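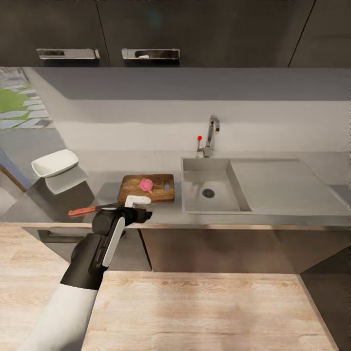 Board oil, January 2023

Picking this up again after the holiday gap. The question from September was whether the Brodix board oil does anything that plain mineral oil doesn't. The label says it "seals the grain for life" and the price is set accordingly. I don't believe the label and I'd like to have something better than a feeling to put against it.

Boards in the test are all from the Parkar batch, end pieces trimmed off, sanded to 220, raised with a damp cloth, sanded again. One got Brodix, one got drugstore mineral oil, one got the Cai wax blend (smells like a candle shop, sorry to whoever shares the bench), one got nothing. Same rag type for all, same wait before wiping back.

Weights

Brodix board was 3,129 g before the soak. The bare board was 3,753 g, much thicker, so comparing grams straight across is useless and I have to go by percent gain. I should have matched thickness at the start. Whoever cut the batch mixed two planks and I didn't check. Noted for next time.

Soak was face down on a wet towel overnight, towel wrung out by hand, so there's some slop in that too. All four gained weight. Bare one gained the most by percent, no surprise. The other three were close enough together that I wouldn't bet lunch on the order. Our scale drifts if the heater kicks on, and I saw it wander more than the gap between Brodix and the mineral oil while I was standing there. So much for sealing anything for life.

Stains

Beet juice, red onion and turmeric paste, left an hour, rinsed with cold water and a soft brush. Turmeric won against everything. Onion left next to nothing on any board, including the bare one, so I'm dropping it from the next round. Beet was lighter on the wax, but the wax also came off in the brush, and I suspect the stain just went with it. A second pass on the same spot would show that. Didn't do one.

Smell

Skip. I tried sniffing them blind and got the bare board mixed up with the mineral oil one. My nose is no instrument after handling garlic all morning.

Cure time

Brodix sheet says let it cure before first use but gives no number, only "until dry to the touch." It felt dry to the touch the same evening. A paper towel pressed under a weight the next day still picked up oil. The mineral oil board did the same thing, and it never claims to cure, so what exactly is curing in the other bottle? Ingredient list says "natural oils and waxes" and stops there. The Drirness handout we have pinned up says 588 hours for a full cure on a drying oil, which sounds like somebody multiplied something and forgot to round. I'd like to know where that came from before anyone quotes it to a customer.

To do

– Recut 2 boards from one plank, same thickness, before doing any more weighing.
– Heater off during weighing. Tape a note on it.
– Repeat beet on the waxed board, same spot.
– Paper towel test again at the end of the month on all four.
– Email Brodix and ask what's in it. Expect a brochure.

For now I'm still telling people to use the cheap stuff and put it on more often. The Brodix board does look nicer, slightly deeper color on the end grain, and I can see someone paying for that. Bare board is starting to cup a little on the towel side. Flipped it and left it on the rack.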